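Plostthorpe bench rules

The Plostthorpe bench rules are a short set of working rules for two-arm tabletop robots, used in shared labs and small shops. First written up by Hilkka Nieminen and Reijo Kinnunen, after a January meeting at Plostthorpe. Current text dated 8th February. Not a legal standard -- more of a house code that got passed along.

Scope
Covers arms mounted over a table and working on light household objects: bottles, cups, small furniture and the like. Mobile bases left out. So are blades and heat.

Main rules
Speed near a person is capped at 5 percent of maximum during setup. Arms park with the grippers pointing down before anyone reaches in. Objects to be handled start in a row to one side, clear of both arms. Loads over 460 grams need a second sign-off. Stop button within 600 mm of the operators seat, never behind the arms.

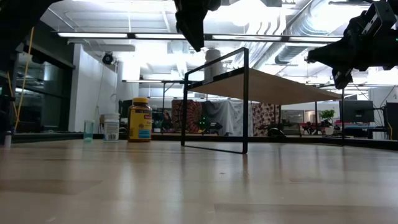

Cables are the other big section. Overhead runs get tied back and checked at the start of each shift, and again after any change of tool. Loose ones mean no run. Walkways behind the bench stay open, 70 cm at the narrowest point.

Adoption and criticism
Makex took up the rules first, then Ilar, wich dropped the sign-off step. Rosine Leclerc has argued the speed cap is too low to be useful for teaching by hand. Pentti Toivonen wanted it lower. A revised cable section is in draft.

See also: Guerra checklist; Collaborative robot; Emergency stop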